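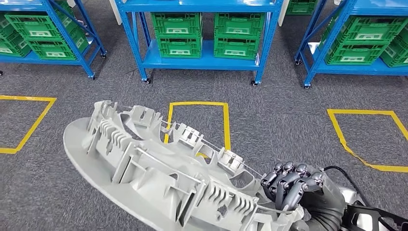
Bhupendra Mishra would like it written down that the Foltgate mirrors are too heavy for the hooks we send with them, and that he said so last time too. So that's where I'm starting, even though it was item four on the agenda and we got to it early.

Minutes, home accents range meeting, 27 Mar 2013, back showroom. I took the notes again. If I got you wrong, email me and I'll fix it before these go up on the staff page.

Old business first, such as it was. The last minutes were approved with one correction: I had written that the Kwiatkowski rugs come in "oatmeal and sand" and they come in oatmeal and flax. Sand was the sample that got dropped. Sorry, everybody.

Mirrors
We sell the Foltgate in the small round and the tall arch, and it's the arch that causes the trouble. It ships with two picture hooks, and customers with plaster walls don't trust them (me neither, I have one at home and it's still leaning on the dresser). Bhupendra wants a proper hanging cleat in the box. I asked what that does to the price and we went back and forth for a while. In the end we agreed to ask the supplier for a cleat on the arch only and leave the round one alone. Until we hear back, the web page should say "hooks for drywall included" and stop there. Right now it says "everything you need to hang," and we all agreed that has to go this week.
Bhupendra to call the supplier. I'll change the page.

Rugs
A long one! The Kwiatkowski flatweaves sold 811 pieces last year, most of them in the 5 x 8, and the runner hardly moved. I like the runner and I said so, probably more than once. The feeling in the room was that it's an odd length, too short for a hallway and too long for a kitchen sink. Options we talked through were dropping it, reordering it longer, or marking down what we have and seeing who bites. We're marking it down 20 percent through the end of July and we'll look again after that.

Fringe came up. There have been complaints about the fringe knotting up in the vacuum. I don't think we can do a lot about that except put a line in the care card, so I'm putting a line in the care card. Somebody asked if we could get the flax without fringe and the answer is yes, but with a bigger minimum order than any of us wanted to sign up for.

Side tables
The Omeck nesting set is finally priced. We had three versions of the photos up on the screen and picked the one with the tables pulled apart, so people can see there are two of them. The copy still calls the finish "weathered" in one place and "washed" in another. Washed wins. There was also a question about whether the smaller table can be sold alone and the answer, again, is no – please stop promising it to people on the phone, because I'm the one who has to call them back.

Throw pillows
We have over 1,688 pillow covers in the stockroom if you count last fall's velvets, and I think that number surprised all of us. The plan is to bundle the velvets in pairs with an insert and put them by the register. I'm a little worried the rust color will look wrong in spring, but the green and the ivory should go fine. Nothing new gets ordered in pillows until the shelf is down by half. That was unanimous, or at least it was quiet.

Catalog names
We need a name for the linen-look curtain line. Setoveo was the front-runner going in and still was when we came out. I can't say it the same way twice, but it looks nice on the page and it doesn't sound like anybody else's. The panels will be offered in 84 and 96 inch lengths, rod pocket only. Grommets were brought up and voted down. I'd still like to see a back tab someday and asked for that to be in the minutes, so there it is.

Anything else
The vases on the front table keep getting moved in front of the price cards. Please put them back when you walk by.

We also talked about swatches. We'll mail up to 3 per customer free and charge for any after that, starting with the new catalog. Bhupendra thinks people will mind. I think they'll be fine with it as long as we say it up front – we'll see.

Lamp shades got bumped to next time, we ran out of coffee and most of us had to get back out on the floor.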